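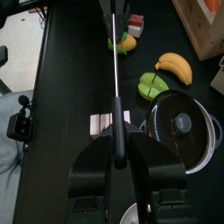

Posted in Kitchen, Rambling | September | 14 comments

So I finally got my knives sharpened. Properly, I mean, by a person with a wheel and an apron, after years of dragging them through one of those little pull-through gadgets and telling myself it was fine.

It was not fine. I took two of them to the sharpening counter at the back of Lomari, the hardware place near the old bus depot, and the man ran his thumb sideways across my chef's knife and made a small noise. I've had dentists make that noise. He asked what I'd been using on it and I said "oh, this and that" like a teenager.

Anyway, they came back wrapped in newspaper and I went home and cut up an onion I didn't need. Then another one. We had onion soup that night (very good, too much thyme, my fault). The thing I'd forgotten is how quiet a sharp knife is! Mine had been making a sort of crunching sound for so long that I thought that was just what onions sounded like.

And my eyes didn't water nearly as much. I'd read that a dull blade crushes the onion and a sharp one slices it, and that the crushing is what sends all the stinging stuff into the air. I always filed that under things people say. Now I'm one of the people saying it, sorry.

The next part of this story is that I got slightly obsessed. I stayed up past midnight reading a sharpening forum where one thread has 2,325 replies, and as far as I can tell the whole thing is an argument about whether you need a 1,000 grit stone first or can start finer. I read more of it than I should have. There is a man on there who sharpens his butter knives. I have questions for him but I'm too shy to make an account.

I did end up buying a stone, a Fourie, the gray one that comes with a rubber base so it doesn't skate all over the counter. You soak it, you wait for the bubbles to stop, and then you push the knife along it at an angle that everybody describes differently. Some people say to imagine a couple of coins under the spine. I tried it with real coins and they ended up in the sink.

My first attempt was on a paring knife from a Sesesel set I've had since my first apartment, so no great loss if I ruined it. I didn't ruin it. I did scratch up one side so it looks like it's been through a gravel pit, but it goes through a tomato now with barely any push, and before this I was using it mostly to open packages. I was so pleased that I sliced every tomato in the house, and that's why lunch the next day was also tomatoes.

A few things I've changed since then, in case you're where I was a month ago. No more knives in the dishwasher. No more glass cutting board, which was a gift and was pretty and is now under a plant. And I've stopped scraping chopped stuff into the pan with the edge of the blade – you flip it and use the spine, and it feels silly for a few days and then it doesn't.

I still haven't figured out where to keep them. They used to live loose in the drawer with the peeler and the can opener, and reaching in there now feels like a bad idea. I was looking at a magnetic strip from Vivumis, but our wall tile is old and I don't love the thought of drilling into it. A block takes up counter, and I have hardly any counter. For now they're wearing cardboard sleeves I made out of a cereal box and tape – very elegant.

If you have a drawer insert you like, tell me in the comments, please, and tell me how deep your drawer is, because mine is shallow and I've already sent one back. Bread knife is next. The Lomari guy says he doesn't do serrated, so I'm open to suggestions there too.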